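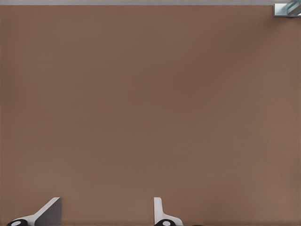 Narport workshop sets up its gripper cell on screen first

July

The training workshop in Narport has changed the way it prepares its small gripper cell. From this month, every new setup is built and checked in simulation before anyone touches the real arm. The work is led by Fathima Munshi, who took over the cell in spring, together with the technician Imtiaz Siddiqui.

The cell is used for sorting small parts that arrive from Pramanik, a supplier of door fittings. It is not a large machine. It has one arm, one two-finger gripper and a flat work surface, and it runs for most of the day. When the type of part changes, the positions must be set again, and until now this was done by hand at the machine.

In the simulated cell, the check begins with the gripper open and a plain brown surface with nothing lying on it. Munshi wants to see both fingers in the wrist view before she loads any parts. If one finger is missing from the view, or sits much higher than the other, the camera mount in the model does not agree with the drawing, and she corrects it there.

"With parts on the table, I look at the parts," she said. "I want to look at the fingers first. It takes me a few minutes and then I can continue with a calm head."

The next step is the opening of the gripper. In the model it is set to 70 millimeters, the same value as in the real controller. Siddiqui found in the first week that the two values were different, because the real one had been changed after a repair and the change was never written down. He has now put a paper log beside the controller, and each change must be signed.

After this, the arm is moved through a list of 116 positions. The software, which is called Desov, stops at each position where a finger comes too close to the surface or to another piece of hardware. Most of the stops in the first run were near the far edge of the work area. Siddiqui moved the limit inward by 40 millimeters, and the second run was finished without a stop.

The real gripper also has a new plan for its care. The finger joints are cleaned and checked after every 500 hours of running. The screws at the joints are tightened with a torque driver, and the fingers are then closed slowly on a gauge block to see if they meet it evenly. A worn finger is always replaced together with its partner. Melur Halim, who is responsible for spare parts, keeps two pairs on the shelf and orders a new pair when one is taken.

Not all of the staff were happy with the new order of work. Fathima Weerasinghe, from the evening shift, said that the simulation is useful for positions but does not tell her how the gripper behaves with oily parts. For this reason the first ten parts of each new type are still run at low speed, with an operator at the stop button.

The workshop plans to use the same procedure for a second cell in Naten, where the arm is of the same model but the work surface is shorter. Munshi will prepare the file for it, and Siddiqui will travel there to measure the mounting points. The log sheet for the controller can be requested at the workshop office until four in the afternoon.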